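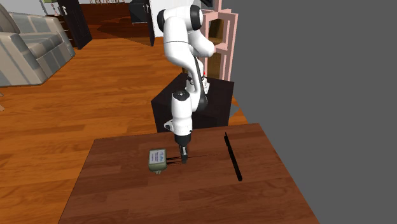

Vonasden in the simulated living room: gripper down beside the small box, thin rod still to do.

Vonasden contact guard for tabletop arms
Binitz workshop range
Current build: 1671

Vonasden watches what a gripper is doing in the last stretch before it meets the table, and stops the arm if the numbers stop making sense. It runs beside your controller, on a real arm or in simulation, and it keeps a record of the run-up to every stop so you can look through it afterwards. We love this little unit, and we've just spent a good part of November finding out that it had a hole in it. Owners of older builds should read the next part before anything else.

Safety note: late stop on thin objects (fault 2974)

On builds before 1671 the guard can trip late when the arm goes down for something thin lying flat on the table. The fingers carry on downwards after the point where they should have been held, and press into the table top. Boxes, cups and other objects with some height to them are not affected. Pens, rods, rulers and cutlery are.

If you have an older build, please do the following until you've updated:

Set the approach speed to Slow for anything you would call flat.
Keep hands off the table while the arm is powered, including during a pause.
Keep your emergency stop within reach and don't count on the guard to do its job.
If code 2974 comes up, don't clear it and carry on. Raise the arm by hand control, look at the fingertips and save the record.

The guard was never meant to protect people, on any build. It looks after grippers and tables. Your own fencing, stop buttons and working rules stay exactly as they are.

How we found it

Dwayne Zamora was running the box and the rod one after the other in the Nesa room, which is our simulated living room with a wooden table in it, and the box was fine every time. The rod gave a 2974 on Monday morning. He ran it again and got a clean stop, then another 2974, and by lunch he had 39 of them saved and was extremely cheerful about it (a fault you can repeat is a lovely thing!).
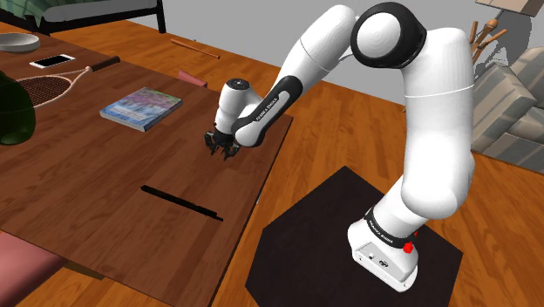

Binitz Equipment Notes, p. 14

The cause was in how the guard worked out the height of the table. It takes a reading of the surface near the target and averages it with the top of the object. With a box there's a clear step between the two and the sums come out well. With a rod lying at a slant the step nearly vanishes, the guard decides it is looking at noise, and it falls back on the last table height it trusted. If the table had been moved or swapped in the meantime, that old height could be too low. Hence the late stop, and hence the clean runs in between, which had us scratching our heads for a while.

We first blamed the fingertip model, wrongly, and changed it twice. Neither change did any harm, but they've both been taken out again so that the record format stays the same as before.

What build 1671 changes

The surface reading is taken fresh on every approach. The guard no longer falls back on a stored height at all; if it can't get a good reading it holds the arm above the table and says so. You'll see more holds than you used to, mostly on shiny or strongly patterned surfaces, and we'd much prefer that to a bent finger. Code 2974 now means "no surface reading, arm held".

Updating

Power the arm down first. Connect the guard to your computer, open Ķēniņš (our set-up program) and choose Update guard. Leave it connected until the light goes steady. Your saved limits are kept, but the stored table heights are wiped on purpose, so run Learn table once before you go back to work.

Then try it on a pencil. Lay it flat, at a slant, on Slow, and send the gripper down with nothing else nearby. Do the same after shifting the table a little. Both should end in a proper stop or a hold, and if either one doesn't, stop using the guard and send us the record.

In the box

Vonasden guard unit
Controller lead
Computer lead
Mounting plate and screws
Printed quick guide (older copies give the previous meaning of 2974; a corrected sheet can be printed from Ķēniņš)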